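3.2 Where people put the things they use every day

I should say up front that this part of the study grew out of an argument. My co-author and I had been coding interview transcripts for months on the question of how renters learn a kitchen that somebody else laid out, and we couldn't agree on what counted as a "settled" kitchen. I said a kitchen was settled when you stopped opening the wrong door for a glass. My co-author said that was far too strict and that plenty of people never get there (I may be one of them). So we went back to the material and coded it again, this time with two separate labels: one for where an item is kept, and one for where the person first reaches for it.

The material is the same as in Section 2: 26 households, each interviewed twice, once in the month they moved in and once in October. Every household also kept a reaching diary, a sheet of paper taped up somewhere near the stove, and wrote a line whenever they went looking for something in the wrong place. We ended up with 636 lines. Some are a single word. Some are small rants. One household in the Hullach building wrote nearly all of theirs before 7 in the morning, and you can tell. 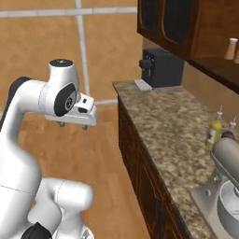
Coffee filters were the worst offenders, which surprised us both. We'd expected spices, given how much the earlier writing on home storage has to say about spices. But people seem to accept that a spice will take some hunting. A filter is different. You want it half awake, at the same time each day, and your hand goes to wherever it went in the last place you lived. I started calling this the carried-over reach, and the name stuck, so I use it in the rest of the paper.

We saw carried-over reaches in every household, but they faded at very different speeds. The people who'd unpacked their own boxes did better than the people who'd had help, and that held even when the helper was a spouse. I'd love to say we predicted this. We didn't! It came up in the second round of interviews, when one woman told us that her sister had "put everything somewhere sensible" and that she'd been annoyed about it ever since.

The layouts themselves mattered less than I'd hoped. The Hullach apartments have galley kitchens and the Prendeo ones are L-shaped, and I went in convinced that the L would be harder to learn. If there's a difference there, our diaries don't show it. What did come through was the doors. When we sorted the diary lines by the kind of storage involved, solid doors and deep drawers took up most of the complaints, and open shelves hardly appeared.

Figure 5. Upper and lower storage along one counter.

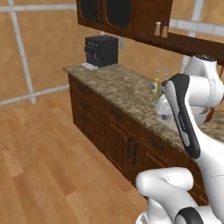

Upper cabinets deserve a closer look, partly because they behave differently from everything below the counter. People talk about them by height ("the one I can reach," "the one for tall people") and almost never by position. They also treat them as the place for good things. Put a pair of arched, dark-tinted glass doors up there, like the ones in Figure 5, and our interviewees start talking about display: the nice cups, the wedding bowls, whatever they'd be happy for a guest to notice. Dark wood below the counter gets the pans and the bag of bags. I don't want to push this too far, as only a few of the apartments had any glass at all, but the pattern of talk was steady across both rounds.

There's a wrinkle, though. Tinted glass gave people less help with finding things than they expected it to. Several told us they'd assumed they would see what was inside and then found they were opening the door anyway, the same as with a solid one — more often in the evening, when the kitchen light was behind them. In the diaries these lines tend to be short and cross. We coded them as wrong-door reaches at first and later moved them to a group of their own, because the person had the right cabinet and simply couldn't tell.

My co-author still thinks "settled" should mean that the diary goes quiet. I've come around to that a little. The trouble is that a diary can also go quiet when people get bored of writing in it, and I take up that problem in Section 3.3.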